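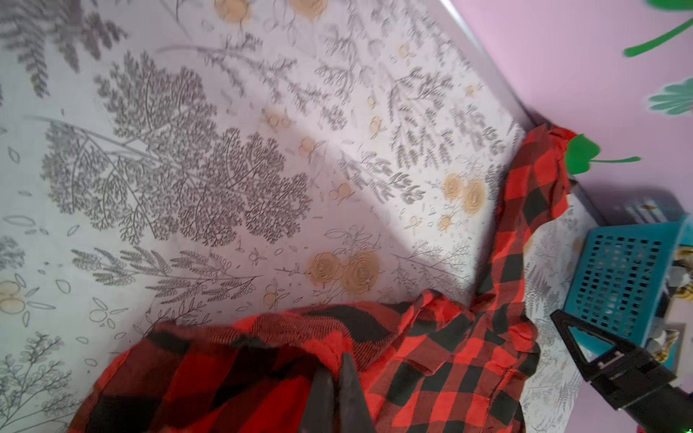
Blick vom Handgelenk: rot-schwarz kariertes Flanellhemd auf dem Tuch mit Farnmuster.

Häufige Fragen zu Malo

Malo ist unser Verfahren für das Falten von Kleidung mit zwei Armen. Die Fragen auf dieser Seite haben wir aus E-Mails und aus der Diskussion nach unserem Vortrag im September gesammelt.

METHODE

Was ist neu an Malo?
Das Verfahren sagt nicht direkt die nächste Bewegung voraus. Zuerst schätzt es für jeden Arm einen Griffpunkt am Stoff, danach wird die Bewegung zu diesem Punkt erzeugt. Beide Schritte werden gemeinsam trainiert. Die Idee stammt aus der Masterarbeit von Lamisi Ametepe.

Warum beginnen Sie mit einem zerknüllten Kleidungsstück?
Ein glatt ausgelegtes Hemd ist für die meisten heutigen Verfahren kein großes Problem mehr. Schwierig wird es, wenn Kragen und Ärmel unter anderen Lagen liegen. Diesen Fall wollten wir untersuchen.

Stört der gemusterte Untergrund nicht?
Doch, und das ist gewollt. Mit einer einfarbigen Unterlage lernt das Modell sehr schnell, Stoff und Tisch nach der Farbe zu trennen. Bei Blättern und Rosen unter dem Hemd und Erdbeeren an den Wänden geht das weniger leicht. Roksolana Kostiuk hat dazu einen eigenen Vergleich gemacht, er steht im Anhang des Berichts.

Arbeiten die beiden Arme unabhängig voneinander?
Nein. Ein gemeinsames Modell steuert beide. Wir haben auch zwei getrennte Modelle probiert, aber dann zogen die Arme oft gegeneinander am Stoff.
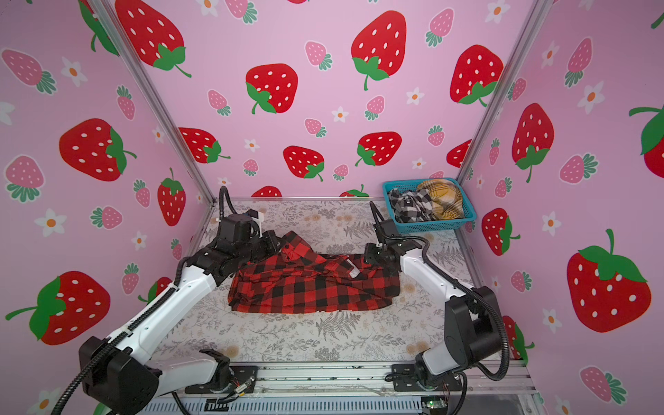 DATEN UND ERGEBNISSE

Wie groß ist der Datensatz?
Er enthält 3.738 Demonstrationen, alle durch Fernsteuerung aufgenommen. Jede Demonstration hat die Bilder der Kameras und die Gelenkwinkel beider Arme.

Wie oft gelingt das Falten?
In 226 von 345 Versuchen. Als gelungen zählt ein Versuch nur, wenn beide Ärmel innen liegen. Melina Gavalas und Leidy Mamani haben die Versuche getrennt bewertet – bei verschiedener Meinung galt der Versuch als nicht gelungen.

Was machen Sie mit unscharfen Bildern?
Wir behalten sie. Wenn der Stoff nahe vor der Handgelenkkamera hängt und sich bewegt, ist Unschärfe normal, und das Modell muss damit umgehen können. Eine frühere Version ohne solche Bilder ließ den Stoff beim Anheben häufiger los. 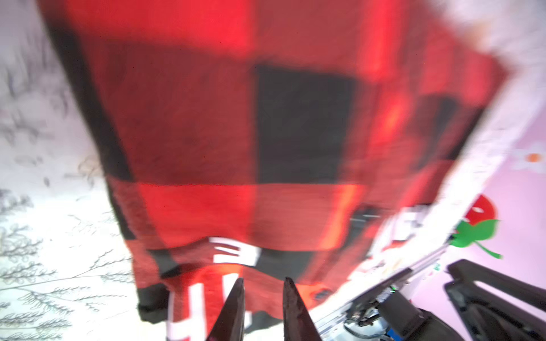
Kann ich Daten und Code bekommen?
Der Code ist auf Anfrage erhältlich, die Daten nur für die Forschung. Bitte schreiben Sie an Styliani Sotiropoulos, Projekt Clirine, und nennen Sie kurz Ihr Vorhaben.

Stand dieser Seite: 26.01.2020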